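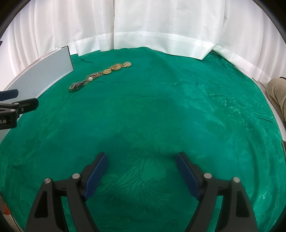 Tuesday, April 4, 2023

Lusisura handheld collection, necklace task, Cilham site. Entry for me and whoever takes the Pletton shift.

Target for this object set is 900 demos, of which 800 go to training and the rest are held back. Did 40 this morning on the green damask cloth. Kept everything, including fumbled grasps where the chain slid out on the first close. Those get the retry tag, not the fail tag, as agreed in February.

Start poses: chain laid out on a diagonal, clasp end nearer the operator on the left. Dale Gosselin wants more variety, so from the next block on, drop the chain from a closed hand and take whatever shape it falls into. Do not tidy it. Straight layouts are overrepresented already.

Grasp point is still an open question. Closing on plain chain lets the pads meet almost fully and the width signal is close to zero, which the Maurya labeler reads as an empty grasp. Closing on the pearl bead or the disc gives a clean width. Relabeled 19 episodes by hand and sent the list to Dale. Better fix: use the wrist view after lift instead of width alone – needs a change in the labeler, maybe an hour of work.

Cloth: sheen moves with the lamp and with the viewpoint. Tracking held through the block, but drift was higher on passes low over the fabric. White curtain behind gives few features. Leave the cloth wrinkled between episodes.

To do: second block with the plain cloth, same chain. Recalibrate pad width before starting. Check free space on the collection drive, it was low at noon.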